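# 第6章 建物に入ってくるネズミを考える

ネズミの章です。シロアリやゴキブリの話が続いたあとなので、ようやく骨のある動物が出てきたと喜んでいる人もいるかもしれません(私の講義では毎年ひとりかふたり、この章だけを目当てに座っている学生がいます)。

私がこの仕事に入ったばかりのころ、最初に任されたのがアーブリッジ(Arbridge)という町の古い製粉倉庫でした。木曜の朝5時に来いと言われて、眠い目をこすりながら行ったら、先輩のシーヴ・グランストレーム(Siv Granström)さんが、もう床に這いつくばって懐中電灯を照らしているんです。何をしているんですかと聞いたら「読んでる」とだけ返ってきました。そのときは意味がわからなくて、とりあえず隣で同じように這いつくばりました。膝が痛かったことはよく覚えています。

この章では、その「読む」という作業を中心に進めていきます。薬剤の話は次の章に回しました。早く毒餌の話をしてほしいという声は毎年あるのですが、どこから入って、どこを通って、どこで食べているかがわからないうちに餌を置いても、だいたい無駄になります。私も新人のころにさんざん無駄にしました。

## 6.1 この章で扱う種類

日本の建物で問題になるネズミは、ほぼ三種に絞れます。ドブネズミ、クマネズミ、ハツカネズミです。学名や歯の図は巻末の付録にまとめてあるので、試験前に見ておいてください。

ドブネズミは体が大きくて、泳ぎが得意で、低いところを好みます。下水まわり、厨房の床下、ごみ置き場。土に穴を掘るのもこの種類です。耳が小さくて、前に倒しても目に届きません。

クマネズミはもう少しほっそりしていて、耳が大きく、尾が体より長い。登るのがとにかくうまい! 配管でも電線でも上がっていくので、天井裏で足音がすると相談を受けたら、私はまずこちらを疑います。警戒心が強く、見慣れないものが置かれるとしばらく近寄りません。都市部のビルで手を焼くのはたいていこの種です。

ハツカネズミは小さいです。本当に小さい。農家の納屋や倉庫に多いのですが、物流の荷物にまぎれてきれいな建物にも入ります。ほかの二種と違って好奇心が強く、新しいものにもわりとすぐ近づいてきます。同じ罠を同じように置いても反応が違うのは、こういう性格の差があるからなんですね。

現場でドブネズミの子どもとハツカネズミの成獣を見分けるのは、慣れないうちは難しいと思います。頭と後ろ足が体に対して妙に大きければ、ドブネズミの子どもである可能性が高いです。私は一度これを間違えて報告書に書き、グランストレームさんに赤ペンで丸をつけられました。丸だけで、コメントはなし。いちばんこたえるやつです。

## 6.2 痕跡を読む

さて、製粉倉庫の「読んでる」の話に戻ります。ネズミは夜に動くので、調査に行っても本人(本ネズミ?)に会うことはめったにありません。残されたものから考えることになります。

**糞** まず探すのはこれです。形と大きさ、散らばり方を見ます。ドブネズミは太めで、一か所にかたまりやすい。クマネズミは細長く、動きながらするのでばらばらに落ちています。ハツカネズミのものは米粒より小さくて、両端がとがり気味です。古くなると乾いて色があせ、指で(もちろん手袋をして)押すと崩れます。

**ラットサイン** 体の脂と汚れが、よく通る場所にこすりついてできる黒っぽい跡です。壁際、梁、配管の曲がり角。新しいうちは少しべたつき、古くなると乾いて埃をかぶります。最初は単なる汚れにしか見えませんが、高さと向きに気をつけて見ていくと、道が見えてきます。

**かじり跡** 門歯の幅と、削りくずの色を見てください。木の断面が明るければ新しく、まわりと同じようにくすんでいれば時間がたっています。電線の被覆がやられていたら、その場で管理者に伝えること。報告書を待っていてはいけません。火事になります。

**足跡と尾の跡** 埃の積もったところに残ります。床にタルクを薄くまいて一晩おくというやり方もあって、私はこれが好きです。朝、そっと見に行くときの気分は、子どものころに雪の庭をのぞいたときと似ています。ただし食品を扱う区画では、粉をまく前に必ず相手の品質管理の担当者に相談してください。

**音とにおい** 書類に残しにくいので軽く見られがちですが、聞き取りではとても役に立ちます。何時ごろ、どの部屋の、どのあたりで、どんな音がしたか。夜勤の人や清掃の人に聞くのがいちばん早いです。尿のにおいはこもった場所だとすぐわかるようになります。わかりたくなくてもわかるようになります。

## 6.3 入口を探す

よく言われる数字として、ハツカネズミなら6ミリ、大人のドブネズミやクマネズミなら20ミリほどの隙間があれば入れる、というものがあります。文献によって幅があるので、数字だけ丸暗記するのはおすすめしません。私が新人に渡すのは普通の鉛筆です。鉛筆が通る隙間はハツカネズミが通ると思って見て回りなさい、と言っています。

見る場所は、建物の外からです。いきなり中に入りたくなりますが、まず一周してください。配管や電線が壁を抜けるところ、シャッターの下の両端、換気口の網、基礎のひび、雨どいの付け根、屋根と壁の取り合い。壁に枝がかかっている木があれば、それも書きとめます。クマネズミにとっては立派な橋です。

中に入ったら、今度は新しくてきれいな場所ほど疑ってください。改装したばかりの白い壁や、つるつるした什器の並んだ部屋は、つい素通りしたくなるものです。私もムヴァード(Muvard)という菓子工場で、これをやりました。製造室は三月に全面改装したばかりで、見るからに清潔で、うちの班はほとんど時間をかけずに通り過ぎたんです。ところが五月になって、包装ラインの裏で袋がかじられているという連絡が来ました。

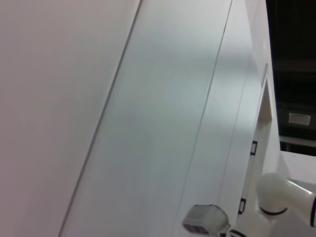

原因は、パネルの裏を通る給水管でした。改装のときに管を一本通し直していて、その貫通部のまわりが埋められていなかったんですね。部屋の側からはカバーがかぶさって何も見えず、裏の機械室に回って初めて穴がわかりました。きれいな内装は、古い壁の手前にもう一枚つくってあることが多いので、あいだに空洞ができます。暖かくて、暗くて、人が来ない。ネズミからすれば理想の住まいです。

それ以来、改装した部屋を調べるときは、図面を先に見せてもらうことにしています。図面がなければ、工事をした会社に電話します。ムヴァードのときはクリスチャンセン(Kristiansen)という設備会社で、電話に出た人がとても親切で、管の経路を手描きでFAXしてくれました(FAX!)。あの紙はいまも研修で使わせてもらっています。

穴のふさぎ方は第8章でくわしくやりますが、ひとつだけ先に。発泡ウレタンだけで埋めて終わりにしないでください。かじられます。ステンレスのたわしや金網を詰めて、その上から仕上げるのが基本です。

## 6.4 記録のつけ方

地味な節ですが、飛ばさないでもらえるとうれしいです。

調査記録は、あとから別の人が読んで同じ場所に行けるように書きます。「厨房の奥」では行けません。「厨房、北側の壁、製氷機の左脇、床から高さ5センチ」と書きます。写真には必ず番号をつけ、平面図にも同じ番号を入れます。

以前、デヴァリ(Devari)という集合住宅を引き継いだことがあります。全部で210戸、前任者の記録には痕跡の見つかった場所が33か所も書いてありました。すごい労力です。でも図面がなくて、場所の呼び方がその人の頭の中にしかなかった。「いつもの柱」と書いてあるんですよ。どの柱ですか! 結局、はじめから調べ直しになりました。

表の形式はどんなものでもかまいませんが、最低限つぎの欄は入れておいてください。

| 欄 | 書くこと |
|---|---|
| 番号 | 平面図と写真に共通の通し番号 |
| 場所 | 階、部屋、方角、目印、高さ |
| 痕跡 | 種類と量 |
| 新旧 | 新しい/古い/判断できない |
| 推定種 | 根拠も一言そえる |
| 対応 | 当日したこと、依頼したこと |

「判断できない」を使うのを嫌がる人がいますが、どんどん使ってください。無理に決めた一行が、次の調査をまるごと間違った方向に引っぱることがあります。私の赤ペンの丸もそういう一行でした。

## 6.5 読み進める前に

次の節から、倉庫、飲食店、集合住宅の順に、実際の調査の流れを追っていきます。その前に、自分の住んでいる建物か、通っている学校の外を一周してきてください。鉛筆を一本持って。通りそうな隙間があったら、場所を6.4の表の形で書いてみましょう。ネズミがいるかどうかは気にしなくて大丈夫です。

人の家の塀際を長いことのぞきこむと怪しまれるので、そこだけは気をつけて。私は学生のとき、近所の酒屋のおじさんに声をかけられて、事情を説明したら裏の物置まで見せてもらうことになりました。クマネズミの糞がありました。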